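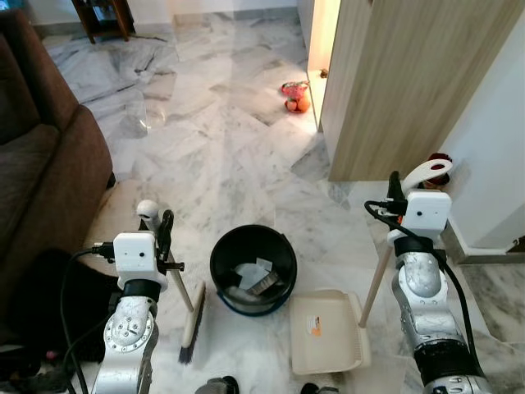
Biofolie in die braune Tonne oder nicht?

Cremilda Falcão
Dezember 2021

Hallo zusammen, ich hab mir im Mai eine Großpackung Müllbeutel von Findik bestellt, 135 Stück, und auf der Rolle steht groß "kompostierbar". Jetzt hing letzte Woche ein Zettel an meiner Biotonne: Plastik drin, wird nicht geleert. Dabei waren das doch genau diese Beutel! Ich hab dann 3 davon testweise auf den eigenen Kompost im Garten gelegt und die sehen immer noch aus wie neu (gut, es ist auch kalt). Bin ich da auf Werbung reingefallen, oder mach ich was falsch?

Quintana

Reingefallen würde ich nicht sagen. Kompostierbar heißt bei den Dingern meistens: in der Industrieanlage, bei ordentlich Hitze. Die hast du im Garten nie, im Winter schon gar nicht. Und viele Anlagen sortieren die Beutel trotzdem aus, weil man sie auf dem Band nicht von normalem Polyethylen unterscheiden kann. Ob deine Gemeinde sie erlaubt, steht in der Abfallsatzung oder du rufst kurz an. Bei uns sind sie verboten, ich nehm seitdem Zeitungspapier, zwei Lagen unten in den Eimer, klappt super. Die Beutel auf dem Kompost würd ich wieder rausfischen, bevor sie in Fetzen im Beet landen.

Hatus

hatte die gleichen, sind mir ständig durchgesuppt. hab den rest für den restmüll aufgebraucht

Tallavus

Bei uns (8 Parteien im Haus) gab es deswegen auch schon Zettel. Seit alle Papiertüten nehmen, wird wieder geleert. Musst du nur öfter rausbringen, sonst reißt der Boden.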